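Kit Garra Manual Narnar, para clubes e turmas

Fabricante: Gisar
Referência: 154
Disponível a partir de 2 de julho de 2024

O kit Narnar foi preparado para clubes escolares de robótica que querem começar com tarefas de manipulação antes de ter um braço completo. O aluno segura a garra na mão e executa a tarefa com ela. A câmera fica montada na própria ferramenta e grava o trabalho do ponto de vista dos dedos.

O conjunto para turma serve até oito alunos, que trabalham em duplas. Cada dupla recebe uma garra, um suporte de câmera e o caderno de tarefas Kuruc, com 50 exercícios ordenados por dificuldade. Os primeiros usam blocos grandes. Os últimos pedem objetos finos, como talheres e hashis, e neles se perde mais tempo no início.

Conteúdo da caixa:
Garras manuais com almofadas de reposição
Suportes de câmera
Caderno de tarefas Kuruc, em português
Chave para os parafusos de articulação

Não incluídos: câmeras, cartões de memória e objetos para os exercícios. Recomendamos usar utensílios comuns de cozinha, sem lâmina.

As tarefas do caderno são aceitas na categoria iniciante do torneio Fernow, que se realiza em janeiro. A inscrição do clube é feita separadamente e não está no preço do kit.

Para pedidos de escolas, favor indicar o número de alunos e o endereço de entrega.

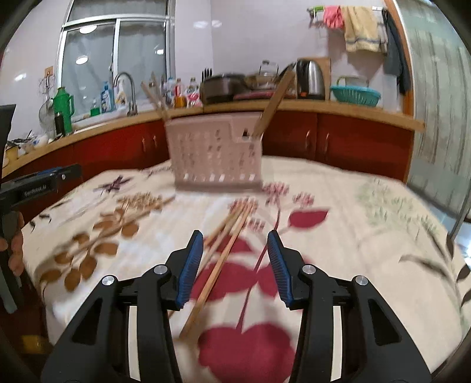
Exercício com hashis e cesto de utensílios, sobre mesa de cozinha.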